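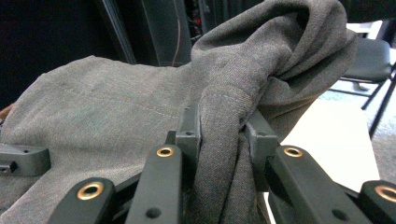

Les règles, m'a-t-on répondu à Purkville avant même que j'aie posé mon manteau, il faut les écrire avec les mains occupées, parce que celui qui les écrit assis finit toujours par interdire quelque chose qu'il n'a jamais essayé de faire. Et puis on m'a tendu une pince.

J'avoue que j'étais venu pour un document. Plolen est un guide de bonnes pratiques de 27 pages, agrafé dans un coin, que l'atelier Mavromatis et la société Flindeck rédigent ensemble depuis le printemps et dont la première version circule chez les gens qui apprennent aux robots les gestes de la maison : plier, ranger, poser, reprendre. Je pensais le lire au calme, poser mes questions dans l'ordre, repartir par le train de l'après-midi. J'ai passé la journée debout, à pincer des étoffes, et je dois dire que j'ai bien mieux lu ensuite.

On connaît le principe de ce travail, ou du moins on en a entendu parler : une personne tient à la main une pince semblable à celle que portera le robot, accomplit avec elle une tâche ordinaire, et une caméra fixée sur l'outil garde la trace du geste. Il en faut beaucoup, de ces gestes, il les faut variés, et il les faut surtout honnêtes. C'est ce dernier mot qui occupe presque tout le guide, même s'il n'y figure pas une seule fois. (Je l'ai cherché, avec l'entêtement des gens qui ont une heure de correspondance à tuer.)

Ce que demande un morceau de tissu

Prenez une étoffe grise, un sergé un peu chiné, de celles qui ne glissent guère et qui ne tiennent pas non plus toutes seules. Vous la pincez, vous levez, et la voilà qui monte en un gros pli tordu au-dessus des mâchoires, alors qu'à côté le reste demeure bien à plat et que la ligne de la couture s'en va disparaître sous le pli. Avec les doigts, on corrigerait sans y penser. Avec la pince, il faut décider : relâcher, reprendre plus loin, ou poursuivre avec ce que l'on tient.

Plolen tranche, et sa réponse m'a surpris. On poursuit, ou bien on relâche franchement, mais on ne triche pas. La triche a sa définition, au début du chapitre sur les textiles : c'est toute aide apportée par la main libre qui n'a pas été prévue au départ de la séance. Un petit coup de paume pour lisser, un index qui retient l'ourlet, un coude posé sur la table au bon moment... Tous ceux qui ont essayé l'ont fait, moi le premier, et plus d'une fois dans la matinée. Le robot à une seule pince, lui, n'aura pas de paume à prêter, et il chercherait longtemps la force mystérieuse qui a aplati ce pan de tissu.

À la relecture des 482 séances enregistrées pour préparer le guide, les auteurs en ont écarté 228. Je m'attendais à ce qu'on me le dise à voix basse, et l'on me l'a dit au contraire en me servant du café, avec une sorte de fierté. L'aide de la main libre venait en tête des motifs, devant les gestes trop rapides et les consignes mal notées. Les séances où la prise avait été manquée puis reprise proprement, en revanche, ont été conservées. Une reprise est un savoir-faire, dit le guide, et un opérateur qui ne montre que des réussites prive la machine de la moitié de son apprentissage. J'ai souligné cette phrase au crayon, et je l'ai relue le soir en repassant, si bien que ma chemise en garde un souvenir.

Cinq règles et beaucoup de marges

Le cœur du texte tient en cinq règles, que l'on a voulues assez courtes pour être affichées au mur et assez larges pour survivre au premier déménagement. Je les recopie dans mes mots, qui sont moins nets que les leurs.

La première veut que la tâche soit dite avant d'être faite. « Plier la pièce en deux » et « la mettre au propre » ne sont pas la même consigne, et l'on inscrit celle que l'on a donnée, y compris quand l'opérateur a fait autre chose.

La deuxième règle la vitesse. Il s'agit de travailler au rythme d'une personne qui n'est ni pressée ni observée, formule charmante et diablement difficile à appliquer quand on est observé et que le train est à quatre heures. Le guide conseille de jeter sans regret les premiers essais de chaque opérateur.

La troisième concerne l'outil. On vérifie les articulations et les patins des doigts au début de la séance, et l'on note toute pièce remplacée. Un patin neuf accroche autrement qu'un patin fatigué, et l'étoffe s'en aperçoit avant nous.

La quatrième protège les gens. Aucun visage n'entre dans les enregistrements sans accord écrit, aucun courrier ne traîne sur les tables, aucun écran ne reste allumé dans le champ. Chez un particulier, c'est l'habitant qui dit quelles pièces sont ouvertes au travail, et il peut changer d'avis à midi. Flindeck tenait beaucoup à cette dernière précision, l'atelier Mavromatis craignait d'y perdre des journées entières, et la discussion a duré plus longtemps que la rédaction de tout le reste. Flindeck a eu gain de cause. L'atelier reconnaît aujourd'hui qu'il y a perdu des journées entières et qu'il signerait encore.

La cinquième, enfin, demande de laisser le décor vivre. On ne débarrasse pas la pièce pour faire joli, on n'aligne pas les chaises, on ne cherche pas le fond uni. Les câbles qui courent sur un sol sombre au-delà d'une table, un pied de meuble blanc, un coin mal éclairé, tout cela appartient au monde où le robot devra bien finir par travailler. Il y a tout de même une limite, et elle est de bon sens : ce qui peut faire trébucher l'opérateur s'écarte de son passage.

Autour de ces règles, les marges du document de travail sont couvertes d'annotations, et c'est là, je crois, que je me suis le plus attardé. On y débat de la hauteur des tables. On y demande si une manche noire devant l'objectif gêne la lecture du geste (réponse notée en dessous : rarement, mais retroussez-la). On y trouve une longue querelle sur le mot « panier », que certains voulaient réserver aux objets pourvus d'une anse.

La querelle du panier

Elle mérite qu'on s'y arrête, cette querelle. Un panier tressé, en gros cordon brun, avec des prises ménagées dans les parois, posé sur une table de bois clair : quoi de plus simple à nommer ? Seulement l'un écrit panier, l'autre corbeille, le troisième bac, et la machine à qui l'on demandera un jour la corbeille risque de rester polie et immobile. Le guide a choisi d'accepter tous les noms d'usage et d'exiger, à côté, une description sobre de la forme et de la matière. C'est plus long à remplir, on grommelle un peu, et l'on s'y fait.

Reste la manière de l'aborder. Entre les doigts ouverts de la pince, un coin inférieur n'offre pas grand-chose à saisir, tandis que le bord et les ouvertures des poignées appellent le geste. Plolen recommande pourtant de varier les approches, y compris les moins commodes, et de marquer un temps d'arrêt, doigts écartés, avant toute fermeture. Ce temps d'arrêt m'a coûté beaucoup d'efforts. On a tellement l'habitude de saisir les choses sans les attendre !

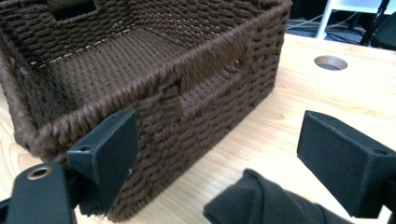
Une norme, un jour ?

Je posais la question un peu pour la forme, et elle a jeté un froid. Plolen n'est pas une norme et ne prétend pas le devenir tout de suite. Il n'y a pas de certificat au bout, pas de logo à coller sur une boîte. Flindeck souhaiterait qu'une version courte accompagne chaque livraison de données, signée par l'équipe qui les a recueillies, avec la liste des écarts consentis. L'atelier Mavromatis préférerait attendre que d'autres métiers aient annoté le texte, ceux de la blanchisserie notamment, qui plient depuis plus longtemps que tout le monde et que l'on a consultés un peu tard.

Ces derniers ont d'ailleurs rendu une copie sévère. Ils demandent pourquoi le guide parle si peu du poids des étoffes et ne dit rien de l'humidité, alors qu'un coton sorti tiède du séchoir et le même coton oublié une nuit dans un garage n'ont plus grand-chose en commun. La remarque a été acceptée sur-le-champ, et un chapitre s'écrit en ce moment, sans que personne sache encore comment mesurer l'humidité d'un torchon sans ralentir toute la séance. On m'a parlé d'un petit appareil à pointes, puis on m'a parlé de la joue, que l'on pose sur le linge comme le font les grands-mères. Les deux méthodes sont à l'essai.

La prochaine version est attendue en octobre. Les remarques peuvent être adressées à l'atelier, de préférence sur papier et dans la marge, et l'on m'a bien recommandé de préciser que les lecteurs qui n'ont jamais tenu une pince sont priés de passer d'abord à Purkville, où l'on travaille tous les jours sauf le dimanche. Pour ma part j'y retourne, j'ai laissé là-bas mon manteau.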